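白いテーブルを選ぶということ

ダイニングテーブルを買い替えるとき、店の人にまず聞かれるのは大きさで、次が色である。わが家の場合、大きさはすぐに決まり、色で二週間かかった。結局、白にした。使い始めてしばらく経つので、白い天板について考えたことを書いておきたい。

最初に立場を述べておくと、私は白いテーブルに賛成である。ただし、よく言われる「部屋が広く見える」という理由には賛成しない。前のテーブルは濃い茶色で、同じ場所に置いていたが、部屋の広さの印象は変わらなかった。六畳は六畳のままだった。雑誌や通販サイトの説明文は、どの白い家具にも同じことを書く。買う側もそれを読んで納得した気になるが、広さを求めるなら小さいテーブルを買うか、椅子を一脚減らしたほうが早い。

私が白を支持するのは、汚れが見えるからである。

家具の売り場では、汚れが目立たないことが長所として語られる。濃い木目は醤油のしみも輪じみも隠してくれる。子どものいる家庭にはそちらを勧める、と店の人も言っていた。しかし、目立たないというのは見た目の話で、汚れは残っている。前のテーブルを処分する日に、窓際へ寄せて横から光を当ててみたら、私の席の前だけ薄く膜が張ったようになっていた。毎晩拭いていたつもりの場所である。見えないので、布巾を往復させただけで終わりにしていたのだと思う。

知人のアフロザ・ウッディンさんは、逆の意見を持っている。彼女の家のテーブルは黒に近い色で、二十年近く使っているという。白いテーブルは人を落ち着かなくさせる、食事のたびに粗探しをしているようで嫌だ、というのが彼女の言い分である。これには一理ある。夕食の途中で、皿の横に落ちたごま粒が気になって話を聞いていなかったことが私にもある。客が来たときに布巾を持って待ち構えているような家は、居心地がよくない。

それでも、粗探しになるかどうかは使い方の問題だと考えている。わが家では、食事中は拭かないことにした。こぼしても、流れて床に落ちそうなものでなければ食べ終わるまで放っておく。拭くのは食後に一度、寝る前に一度で、それ以外はしない。この決まりにしてから、家族に小言を言う回数は減った。

道具についても触れておく。買った当初、専用の手入れ用品をいくつか試した。フレスローという名前の拭き取りシートは300円で、匂いが強く、食卓には向かないと感じた。今は水で絞った綿の布巾と、乾いた布巾が一枚ずつあるだけである。カレーやケチャップの色だけは早めに取らないと残ることがあるので、薄めた台所用洗剤を使い、その後で水拭きをする。艶のある天板なら拭き筋も気になるだろうが、艶消しのものを選んだので、そこはずいぶん楽になった。購入の際、オジョという店で艶ありと艶消しを並べて見せてもらったのがよかった。照明の映り込みがまるで違う。カタログの小さな写真だけで選んでいたら、艶ありを買っていたと思う。

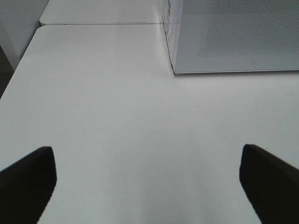 白い天板は、一面の白にはならない。買う前に私が一番誤解していたのはこの点で、実際に毎日見ていると、白というより薄い灰色に見える時間のほうが長い。明かりが均一に当たっていても、真ん中あたりは明るく、手前にかけて少しずつ暗くなり、輪郭のない影がぼんやり落ちている。最初の頃はこの影を汚れと思って何度もこすった。影は拭いても取れないので、そのうち区別がつくようになる。反対に、右のほうに小さな黒い点がひとつあれば、それは離れていてもわかる。点の正体が何であれ、見つけたら拭けばよい。ほかがきれいだからこそ、小さな点に目が行くのである。

もうひとつ、角の形について書いておきたい。色の話ばかりになりがちだが、白い天板は角が丸いほうがよいと私は思う。角の立った白い板は、どうしても事務机か作業台のように見える。丸みが少しあるだけで食卓らしくなり、拭くときも布巾が引っかからない。店で迷っている人には、色見本をめくる前に、角を手のひらで触ってみることを勧める。

値段の差をどう考えるかは家庭による。私が比べた範囲では、同じ大きさなら色による差はほとんどなく、脚の作りと表面の仕上げで差がついた。浮いたお金で椅子の座面を張り替えるほうが、毎日の満足には効く。

物を置かないことも、白にしてから続いている。前は郵便物や薬の袋、読みかけの新聞が端にたまり、食事のたびに押しやっていた。今も置かないわけではないが、白い面の上では紙一枚でも目につくので、その日のうちに動かすようになった。収納の本には、テーブルの上をゼロにしましょうと書いてある。私はそこまで求めない。夕食の前に一度何もない状態に戻れば十分である。

アフロザさんには先日、まだ白は嫌かと聞いてみた。嫌だという返事だった。彼女の黒いテーブルはよく磨かれていて、暗い色でもきちんと手入れをする人はいる。私はそういう人ではないので、汚れのほうから知らせてくれる色を選んだ。

次に買い替えるのは椅子の予定で、こちらは白にするつもりはない。布の座面は布巾で拭いて終わりというわけにいかず、話が別になる。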